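Stustport Library District to Extend Evening Hours at Two Branches

Trial schedule begins in October at Zakari Street and Fadov

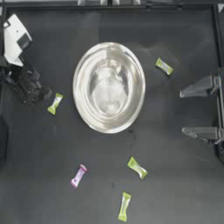
The Stustport Library District will keep its Zakari Street and Fadov branches open until 9 p.m. on four evenings a week under a trial schedule approved by the district board. Both branches currently close at 6 p.m. The new hours take effect in October and will remain in place through the end of the spring school term. Residents may comment on the schedule at the open house at the Zakari Street branch, which begins at 5:30 p.m. in the ground floor meeting room. Light refreshments will be provided, and children are welcome to attend with an adult.

The change follows a survey of cardholders carried out last winter. The district received 434 completed responses, most of them from residents who work during the day or attend classes. A majority of those responding asked for later closing times on weekdays. Smaller groups asked for an earlier opening hour and for a longer loan period on new titles. The district will take up the question of loan periods separately.

"Many of our cardholders reach the branch ten minutes before the doors are locked," said Jamshid Nouri, director of public services for the district. "They pick up a reserved book and leave. We would like them to have time to sit down, use a computer or speak with a librarian."

During the added hours, both branches will offer full circulation service, public computers, printing and study rooms. The reference desk at Zakari Street will be staffed until 8 p.m. Reference questions received at Fadov after 6 p.m. will be handled by telephone from the Zakari Street desk. The children's room at each branch will close at 7:30 p.m.

Study rooms may be reserved up to two weeks in advance for a maximum of two hours. A reservation will be released if the party has not arrived within 15 minutes of the start time. The large meeting room at Fadov, which seats 60, will be available to community groups in the evening at no charge during the trial. Groups must have an application on file with the branch manager, and existing bookings will be honored.

The Tse branch is not included in the trial. Work on its heating system is scheduled to continue into the winter, and the building will keep its present hours until that work is complete. Items on hold at Tse may be transferred to either of the other branches on request. The outdoor return box at Tse will stay open at all times.

Staffing for the added hours will be met through the current operating budget. The district has reassigned two full-time positions from the central processing office and will hire three part-time clerks. Applications for the clerk positions are being accepted at all branches.

The district will review attendance, computer use and circulation each month. According to the plan adopted by the board, evening service will be considered for permanent funding if the two branches together record an average of 400 visits a week after 6 p.m. A report on the first three months is to be presented at the board's winter meeting, where public comment will again be taken.

Residents who are unable to attend the open house may submit written comments at the front desk of any branch. Comment forms are available in large print.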